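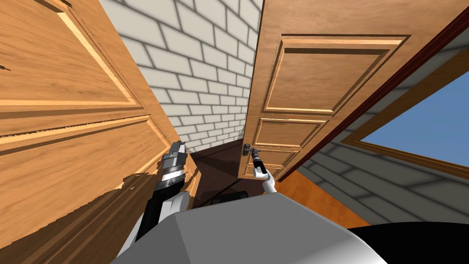
Page 8

Can machines do the chores yet? Speaker notes, Kheri Mollel

Evening, everyone. I'm going to talk about doors for a while. I know the poster says chores, and we'll get to hoovering and the washing-up, I promise, but I've spent most of this year on doors and I'm afraid you're all going to hear about it.

(Leave the door picture up through this bit. Don't click on yet.)

So, quick show of hands. Who came through a door on the way in here? Right. And who can tell me which hand they used? Very few of you! I asked the same thing in Tendomari in January and one chap was certain he'd come in through a curtain.

What you've got on the screen is a simulated house with a robot in it, and its right hand is round a lever handle. Dark metal handle, white fingers curled round it, door open. The other arm is up by the edge of the other door. You're looking from more or less on top of the robot, so the grey lump along the bottom is its body and everything leans a bit. Give it a second and your eyes get used to it.

Now, is that a chore? I say yes. Fetching the post is doors. Putting the bins out is doors. Taking a basket of washing upstairs at my mum's is three doors and a stair gate. If the machine can't manage the door then it lives in one room for the rest of its days, and you've bought a very dear ornament for the kitchen.

(Pause for the ornament line. It got a laugh in Prokcombe and nothing at all in Tendomari.)

Let me go through what a lever handle asks of you. You've got to find it, to start with, and a dark handle on an orangey-brown door is kind to us there. A chrome one with the sun on it is a horror. Then you put your hand round it and push down, and it swings in a little arc, so your hand has to follow the arc or you end up fighting the thing. Then you pull, and the door swings in a much bigger arc, and it's coming at you. So you step back. You've all done that since you were four or so. Our machine had to be taught to step back, and for weeks it stood its ground like a bouncer and pulled the door into itself.

Worst of all is when you let go. Some doors stay where you leave them and some don't, and there's nothing on the front to tell you which sort you've got. You and I stick a foot out, or an elbow, or we lean on it while we hunt for the keys. The robot has two arms, and if one is holding the door open then it's only got one left for the washing basket. Have a think about how you'd carry a full basket with one hand. You'd put it on your hip, wouldn't you? No hip on this one.

(Water. Slow down. You always gabble the next bit.)

Why do it in simulation at all? Somebody asks every time, so I'll get in first. It's cheap, and it doesn't wake the neighbours. With Listix, the software we use, I can leave it running overnight and come back to 2,480 tries at a door by breakfast. I couldn't do that with a real door. I'd be through the hinges, and my partner would be through with me. The made-up house is a bit rough in places, mind. Look at the lower left of the left-hand door and you'll see the wood grain goes all jagged and streaky. Real wood doesn't do that. I don't lose sleep over it, as long as the handle turns the way a handle turns.

What does bother me is how well behaved it all is. I've got an old back door at home that swells up every winter, and you have to lift it and shove with your knee. I've tried to put that door into the software and I've not got it right. I've got a stiff door and I've got a heavy door, but I haven't got MY door, with the lift and the knee.

Muli is our real machine, by the way, the one that lives at the workshop in Prokcombe. Muli can do up to 28 doors on one charge. I was dead proud of that number until my sister asked what a person can do on a cheese sandwich.

(Shop floor section. Skip if we're running late, go straight to washing-up.)

For those of you with a shop or a stockroom, it's a better story. You own the doors! You can change the handle, prop the thing open, or swap it for one of those flappy plastic strips and be done with it. I went round a stockroom last spring where they'd taken every inside door off for the sake of a trolley robot, and the staff liked it so much they'd have kept it that way without the robot. Floors are flat, boxes are mostly box shaped, and the lights are on. If you asked me where to put money first, I'd put it there.

Homes are harder by miles. There's a coat on the back of the door and a draught excluder along the bottom. My nephew hangs a whole gym bag on his handle. Every house has its own habits, and you can't ask people to take their doors off so the machine can bring the tea in.

So, can they do the chores yet? One at a time, slowly, with somebody like me stood nearby biting his nails, yes, a few of them. The whole of a Saturday-style clean, start to finish, on its own? No. I wouldn't leave it in with the good plates. But doors I do feel hopeful about, and this time last year I didn't.

(Washing-up next, new slides. Check the clicker, the back button sticks. Questions at half past eight, and repeat each one into the mic for the people at the back.)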